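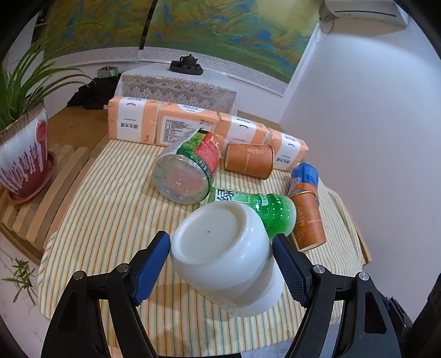

Stop Buying Practice Amps by the Watt

2021-05-30

The number printed largest on the box of a practice amplifier is its power rating in watts. It is also the number a first-time buyer asks about, and the one that store staff repeat when they want to explain a price difference. I think it should be moved to the back of the manual, and that the sensitivity of the speaker should take its place on the box.

Watts measure the electrical power that the amplifier can deliver to the speaker. They do not measure sound. Most of that power becomes heat in the voice coil, and the share that leaves the cone as sound depends on the speaker and the cabinet it is mounted in. Speaker makers publish this as a sensitivity figure, in decibels, at one watt and one meter. A good large guitar speaker will reach nearly 100. The small drivers used in cheap combos are often well below that, and the combo makers seldom print the figure at all.

The arithmetic is not difficult. Doubling the power adds 3 decibels. That is a change a player can hear, but it is modest, and it is the same change obtained by fitting a speaker that is 3 decibels more sensitive. A buyer who pays extra to go from one wattage to twice that wattage, with the same speaker in the same box, has bought a small step in level and possibly a heavier power supply. The price list presents it as twice the amp.

What the rating leaves out

In February I needed a small amp for a spare room and spent an afternoon with the seven models that Trukside had plugged in along its back wall. I used my own guitar, a short cable, and the clean channel with the tone controls at their midpoints. The Curico had the highest rating in the row. The Lambert was rated at less than half of that and was clearly louder before either began to break up. Both were listed as having an 8-inch speaker. The spec cards gave wattage, speaker diameter, weight, and the number of built-in effects. Neither card would have let a buyer predict what I heard.

There is a second problem, and it concerns how the rating is taken. A wattage figure means little without the amount of distortion allowed and the load connected. One maker may quote the output just before clipping. Another may quote the output well into clipping, where the tone is already harsh, and a third may quote a short peak. All of these can be printed as a plain number followed by a W. Guitar amps are treated more loosely than hi-fi gear on this point, partly on the grounds that distortion is wanted anyway. That excuse works for a tube amp designed to be pushed. It does not work for a small solid-state combo whose distortion is generated earlier in the circuit and whose output stage is supposed to stay clean.

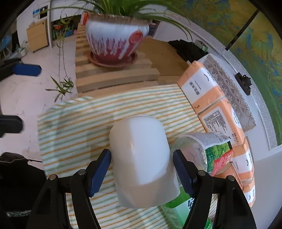
The Cevora was the one unit in the row with a usable spec sheet. It gave output power with the load and distortion stated, and it gave the speaker sensitivity on the next line. It was neither the loudest nor the best sounding, and I did not buy it. I would still like to see its spec sheet copied by everyone else.

The usual reply is that beginners will not understand decibels. I doubt that they understand watts. They understand that a larger number costs more, and they assume it must be better for them. For someone practicing in a bedroom the assumption is often wrong in both directions. Even a low-power amp with a sensitive speaker can be too loud for an apartment, and the more useful question is how it sounds with the volume barely open. Many volume controls bunch most of their change into the first part of the turn, so that the setting between silent and too loud is a matter of a hair's width. A power rating gives no hint of this.

Speaker size is a better guide than wattage, though still a rough one. A larger cone in a larger cabinet generally gives fuller low notes, and closed-back and open-back boxes spread the sound differently. These things can be heard in a store within a minute or so, and they remain audible at low volume, where the buyer will be playing for most of the amp's life.

Until the labels improve, my advice is to cover the wattage with a thumb. Set each amp to the level you will use at home, play the same phrase through all of them, and turn the volume up only at the end. If the store has a sensitivity figure on file, ask for it.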